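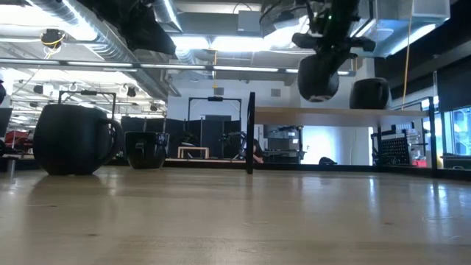
Staso asked whether the black mug and the pots are staying for the Tusovside tearoom, or if we go back to white for December. Some for, some against. Left as is for now.

Zulcombe kitchen group, 24/09/2020

Table: pale wood marks easily, wants oiling. Agreed, 2 coats.
Shelf: keep the raised board, pot up there OK. No more than that untill post checked.
Mugs: Lappalainen quote 132 for the lot, 88 without lids. Go with 88.
Storage cupboard key still missing.
AOB none. Next meeting tbc, same room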